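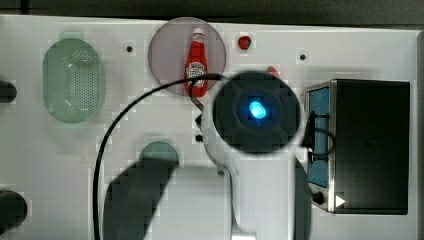
Movies have gotten too long, and most of the extra time goes to scenes that do no work. I went back over my ticket stubs from the past year and found 12 features that ran past two and a half hours. I would cut 8 of them without losing a plot point. The worst for this is the kitchen scene. Two characters stand at a counter and say what we already know while one of them fusses with dinner. A green colander and a plate on a white surface, like the ones in the photo, will hold my attention for a couple of seconds. Directors now give them five minutes.

Sotton is the film that set me off. It's a thriller about a bridge inspector who finds a forged report, and the first half hour is as tight as anything I saw this summer. Then he goes home. He talks to his wife about the report, he talks to his brother about it, and he calls his boss and reads parts of it aloud. By the time he gets back to the bridge I had stopped caring who forged what.
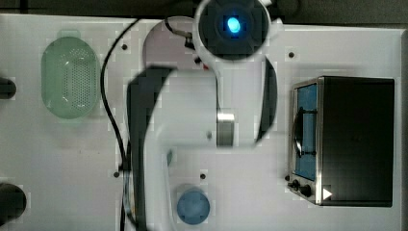

The usual defense is that slow scenes build character. Sometimes they do. Pathirana is nearly three hours long and I wouldn't touch a minute, as every quiet stretch changes how the two sisters treat each other. In Sotton the inspector is the same man after dinner as he was before it. You could lift the whole middle out and the ending would play the same.

Money has something to do with this. The Samesgate, where I see most things, used to fit four evening shows on its big screen. In August it was down to two. Long films also get sold as serious films, and I think reviewers go along with that more than they should. Trakex came in under 90 minutes and was written off as a minor action picture. It has a better script than Sotton and a much better villain.
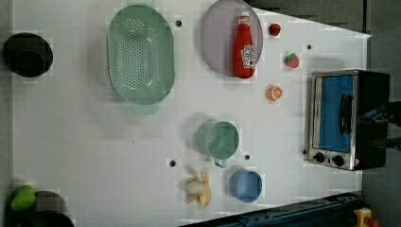 Toy food, a ketchup bottle and a colander on a white tabletop.

I don't want a rule about running times. I want editors to have the last word more often, and I want to get home before midnight on a weeknight. Sotton is still playing at the Samesgate. See Trakex first.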